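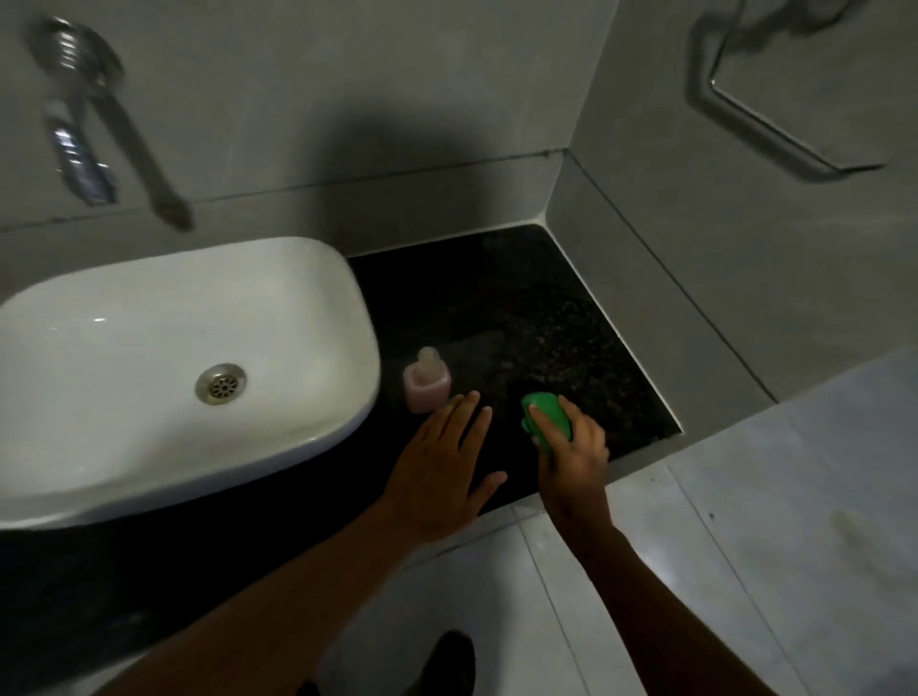
The Duvberg basin on its granite top, with the Mislow wall-mounted mixer.

Duvberg rectangular vessel basin and Mislow wall mixer: long-term review
June 27, 2026

I fitted this pair in December as part of a bathroom refit, after the old inset basin cracked at the overflow. The basin and the mixer are sold separately, but Shearer lists them together and most buyers will end up comparing the two as a set. I have treated them as one purchase where they affect each other and as two where they don't.

Supply and packing

Both came from the Shearer branch at Platham. The basin was double-boxed with moulded pulp corners. The mixer came in two parts: the brass body that goes in the wall, and the visible trim. The body has a plastic plaster guard with a depth mark on it. Read the depth mark before the wall is closed up. The tolerance is tight, and the printed sheet gives it only in a small table on the back page.

Fitting the basin

The underside is glazed except for a ground rim, which was flat enough to sit without rocking. Duvberg supplies a paper template for the waste hole. Mine matched the basin, but I would still check it against the actual waste before cutting stone. The stonemason will want the hole position in writing, and moving it later is not an option.

The waste is an unslotted type, as the basin has no overflow. The stainless cover lifts out for cleaning. The rubber washer supplied is thin and I replaced it with a thicker one from the local merchant. Bedding was with clear neutral-cure silicone in a continuous bead just inside the rim. Do not use acetic silicone on natural stone.

Fitting the mixer

First fix is a two-person job if the wall is stud, because the body has to be held square while the noggin is screwed up behind it. On masonry it would be easier. The inlets are half-inch male and accepted ordinary couplers. I added service valves in the cupboard behind, which the instructions do not mention.

Spout height matters more with a vessel basin than with an inset one. Mislow's drawing measures from the finished counter, whereas Duvberg gives its suggested height from the basin rim. I worked from the rim and then lowered the centre line slightly after a trial with a hose. Splashing at full flow is minor.

In use

The lever is smooth and has kept its feel. Temperature control is fine over most of the range, with a dead band at the cold end. Flow is adequate at our pressure. On a gravity-fed system I would look elsewhere.

The basin drains slowly for its size. The floor is close to level and the last film of water tends to stay in the corners, where limescale then forms. Weekly descaling keeps it under control. The rounded corners help, as a cloth reaches all of it. The joint between basin and counter collects grime, as it does on every vessel basin I have fitted.

The granite top is not part of either product, but it has to be sealed, and speckled dark stone hides toothpaste until it has dried hard. A damp sponge and pH-neutral cleaner are enough.

Faults

The grub screw on the lever worked loose after 2 months. A drop of medium threadlocker fixed it. The trim plate also let a little water behind it until I ran silicone round the top and sides – leave the bottom open so that any leak shows. The basin has had no chips or crazing after 6 months of daily use.

Verdict

Basin: recommended, with a better washer. Mixer: recommended for mains pressure only. Spare cartridges can be ordered from Shearer, and I would buy one with the mixer.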